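Drivers wanted for the Nillier late-night shuttle

G'day, and thanks for stopping by. I run the night roster at Vurus, the little community transport outfit on Kalogeropoulos Street, and I'm after a few more drivers before the summer crowds hit in December.

If you haven't come across us, we run minibuses from the centre of Nillier out to Flineck and the farms past it, from 9pm until the last people are home. The council licenses us, every bus is inspected, and fares are a flat $5 no matter how far out you live. Last summer we carried 1,129 passengers on the Flineck run alone, and I drove a fair few of them myself (I can still hear the singing).

What the job's like

You'd be driving a 12-seater with a second crew member on board, so you're never on your own with a full bus. Most of our passengers are lovely. They're tired, they want their bed, and plenty of them will try to give you half their chips. Now and then someone's had too many and you need to be patient and a bit firm — we train you for that over two paid evenings at the depot.

Shifts finish at 3am, or 4am if the pubs have an extension. I won't pretend that suits everybody! I've got students, a couple of retired truckies and a baker who comes straight off the bus and into work.
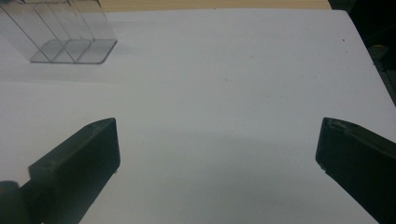 What you'll need

A full driver's licence held for three years or more, and a passenger transport authority. If you don't have the authority yet, apply anyway. We'll pay the fee and I'll sit down with you and do the forms, which are fiddly the first time round.
A police check and a working with children check, both less than a year old.
A medical from your own GP. Bring us the receipt and we'll refund up to $200.
Decent knowledge of the back roads, or the willingness to come out with me and learn them. The turn-off at the old dairy catches everyone.

Pay and perks

It's the award rate plus night loading, paid fortnightly, and there's an extra $50 for any shift that starts on a public holiday. You get a jacket, a torch and a lift home if you live on the route.

How to apply

Drop a page about yourself in to the Vurus office any weekday after 2pm, or ring the front desk and ask for the night roster. Tell me what you've driven and which nights you could do. No need for a fancy resume — I'd sooner have a chat over a cuppa. I'm hoping to get the new crew trained by the end of November, so sooner is better if you're keen.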